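Laundry & Linens > Folding and Sorting > Small rooms

This site uses cookies to keep you logged in and remember your settings. By continuing to browse you accept our cookie policy.

Folding table in a tiny laundry room — worth the floor space?
Started by sudsandsocks, 15 July 2026

sudsandsocks wrote:
So we finally have a real laundry room after years of hauling everything down to a shared basement, and I'm way too excited about it. It's small. White walls, stacked machines on one side, and 97 inches of clear wall that I get to do something with. My plan is a plain white desk used as a folding table. I've been looking at the Inska one, thin top and metal legs, and it's 29 inches high. My other half says skip the table and put up shelves, and fold on the bed like we always have.

I hate folding on the bed. It ends up as a pile on the bed, then a pile on the chair, and then I'm pulling socks out of it for a week.

Anyone living with a table in a small room? Do you use it, or did it turn into a dumping ground?

pillowcase_pat wrote:
Get the table! Mine has been up for three years and I fold every single load on it, towels first (they're fast and it makes me feel like I'm winning). But 29 inches is desk height, made for sitting. I'm five foot eight and my back complains by the second load. I put risers under my Nomo and it was a different table after that.

linty wrote:
Going to disagree with Pat here. I had a table and took it out. It collected mail, batteries, a broken lamp, you name it, and every time I wanted to fold I had to clear it first. I've got a wall-mounted drop leaf now and I love it — flips up, I fold, flips down. Small rooms need floor more than they need furniture.

pillowcase_pat wrote:
That's a mail problem, linty, not a table problem :)

linty wrote:
Ha. Fair. The mail has since moved to the kitchen counter.

quarterfold wrote:
I'm on team table, with a warning about depth. A lot of those simple desks are shallow, and if you do bath sheets you'll have a corner hanging off whichever way you turn it. Shove it right up to the back wall so nothing slides off behind, and leave yourself room at one end to stand. I fold at the end of mine, towel comes in at the near edge and the finished stack goes down to the far end. Saves a lot of shuffling around.
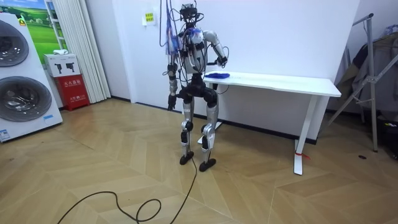 sudsandsocks wrote:
OK, how do you all fold towels so they stay put in the stack?

quarterfold wrote:
Fold in half the long way, in half again the long way, then in thirds from the short end, and stack with the rounded edge facing out.

linty wrote:
Thirds the long way for me. Halves leave that hard crease down the middle and my blue ones have faded along it. Takes maybe two seconds longer.

pillowcase_pat wrote:
I roll mine and I'm not taking questions.

sudsandsocks wrote:
Pat, rolled towels fall off my shelf and hit me in the face! Thirds sounds good, I'm trying that tonight.

Back to the table. I measured from the floor to my elbow and I think I want the top closer to 36. Has anyone tried the Hoshino with the adjustable legs? It's 50 dollars more and I keep going back and forth.

hamperhound wrote:
I have it. Nice and steady once it's set, but you're on the floor with a wrench to change the height, so pick one and leave it. Slanted legs on these desks stick out a little too, and I stubbed my toe plenty the first month. The top wipes down easily. I'd pay the extra again, though risers cost me 11 dollars at my last place and did most of the same job.

linty wrote:
Or, and hear me out, a drop leaf.

sudsandsocks wrote:
Linty I did look! The walls in there are thin and I don't trust my drilling. Leaning toward the Inska plus risers, and I might put one Fedico shelf above it to keep the peace at home. Off to tape the outline on the floor and walk around it with a full basket.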